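Workshop notebook — drive teardown cell, November

Second entry on the budget. Yesterday's page was mostly crossings-out, so I'm starting clean. Barbara wants a shopping list she can defend by the end of the month, and I think we're close!

Where we stand: the first arm does lids and side panels well enough that I've stopped worrying about it. Drives are the next job and the one that pays for the rest. If we can get a carrier out of a desktop chassis without a person reaching in, the bench can run through lunch and we stop stacking half-opened machines along the wall.

What I need to settle:
fingers (narrow or wide)
wrist camera (keep the small one or upgrade)
fixture for holding the chassis on its side
spare parts, and how many

Spent the morning on approach angles. I'm very happy with the narrow ridged fingers. Danuta was right to push for them back in the planning round and I owe her a coffee. The wide pair from the starter kit would be hopeless next to a power supply, and plenty of our machines put the drive close to one. So: narrow fingers, two sets, decided. Crossing that off.

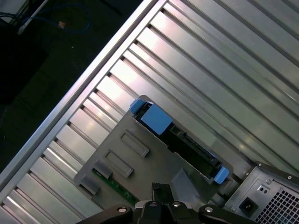 Gripper at the lower end of the gray carrier. Blue latch on the right, power supply just beyond it.

The blue plastic is a gift, by the way. Blue against gray and black is about as easy a target as the vision side could ask for, and I'd like to lean on it for as long as we're working through chassis of this type. What worries me a little is the ribbed metal and the glare coming off it. Before anyone spends camera money I want to try a diffuser over the bench light. Cheap thing first.

Quotes so far:

Iller, second gripper body with narrow fingers fitted: 1149. Higher than I'd hoped, but it comes with the mounting plate and we'd be running the same part on both arms, so one set of spares covers everything. I'm for it.

Borkowska, side-lying chassis fixture, adjustable: 300. Looked at the drawings twice and I love this one. The clamps sit low and leave the whole open side clear for the wrist. Need to ask if the jaws come with rubber facing or if we glue on our own.

Flullska, camera upgrade: still waiting on the number. See diffuser, above. I'd park this until spring unless the glare test goes badly.

Wirnetti, finger pads: 100 for a pack. Just buy them. We'll go through them.

So the firm part is gripper, fixture and pads, 1549 all in, with the camera as a maybe. Barbara asked yesterday if the fixture could wait. I'd say no, and I'd sooner give up the second gripper for a month than the fixture. Every program I write assumes the chassis is in a known place, and right now "known place" means me nudging it with my hip.

Also for the plan, and easy to forget: cable tidying. There's a blue cable lying on the floor beside the chassis and I'd like hooks or a tray for that side before the second arm goes in. Can probably come out of general supplies.

Danuta suggested a trial batch of 17 machines once the fixture is here, same chassis type for all of them, and log each latch attempt. Good size. Big enough to see which step eats the time and small enough to finish in a day or two. I'll draw up the log sheet. Columns: machine, approach angle, latch released y/n, carrier lifted y/n, minutes, remarks.

To do:
chase Flullska for the camera price
ask Borkowska about jaw facing and lead time
diffuser test, afternoon light and bench light both
measure the gap between carrier and power supply on three more machines
send Barbara the short version of this page — one side, prices on top

Danuta, if you read this before I see you: the calipers are in my drawer, help yourself.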